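Semana de coleta na Minska. Vou juntando aqui as notas sobre os exemplos de montagem de computador, porque já me pediram isso três vezes por mensagem.

**1/**
A tarefa é colocar o processador no soquete com o braço. O operador teleopera, o sistema grava, e cada tentativa vira um episódio. A meta desta fase é chegar a 700 episódios aproveitáveis.

**2/**
Até terça de manhã tínhamos 313. Entram na conta só os que passaram pela revisão. Os outros ficam em uma pasta separada, com o motivo do descarte anotado.

**3/**
Gravamos em blocos de 50. Entre um bloco e outro mudamos um pouco a posição do gabinete na mesa. No primeiro lote não fizemos isso e o modelo decorou o lugar do soquete.

**4/**
O processador sai sempre do suporte impresso, à esquerda do gabinete. O episódio começa com a alavanca do soquete levantada. Fechar a alavanca é outra tarefa, com outro rótulo.

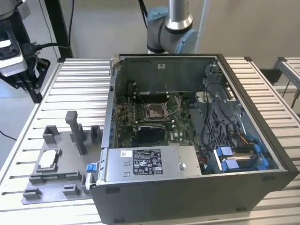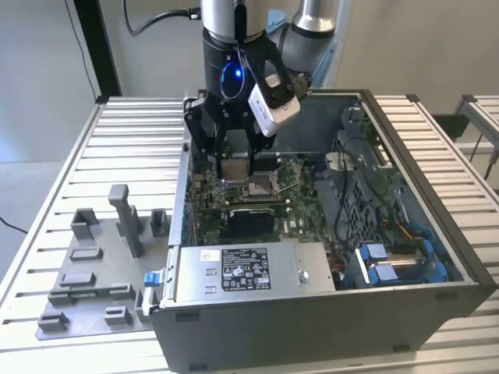 **5/**
Illia Maksymiv respondeu perguntando se não seria melhor guardar também as tentativas falhas no conjunto de treino, já que na Flurkness as correções do operador ajudaram mais do que os episódios limpos.

**6/**
Guardamos, Illia, mas fora do treino por enquanto. Separei 12 episódios em que o operador errou o alinhamento, recuou e tentou de novo. Quero rotular o trecho da correção antes de misturar com o resto.

**7/**
Sobre os rótulos: usamos aproximação, pega, transporte, alinhamento e soltura. O alinhamento é o que mais dá discussão na revisão. Duas pessoas marcam o início em pontos diferentes e depois temos que acertar.

**8/**
O próximo bloco começa às 14h. Depois o conjunto vai para Clostimville, onde roda o treino. Quando tiver a taxa de acerto da primeira versão, publico neste mesmo fio.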